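Care of Table Utensils
Langat Household Advice Service, Kitchen Leaflet 2

Utensils should be washed in hot soapy water, rinsed and dried fully before storage. Wooden chopsticks should not be left to soak.

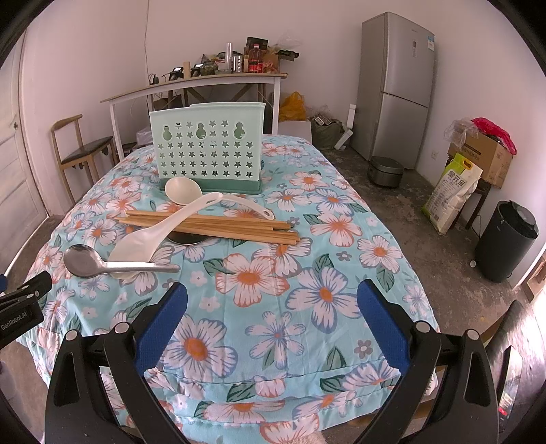 Ladle, rice paddle, chopsticks and spoon beside a perforated plastic caddy.

Stand chopsticks with the tips upwards. Long-handled ladles are best placed at the back. The caddy itself should be emptied and scrubbed every 2 weeks.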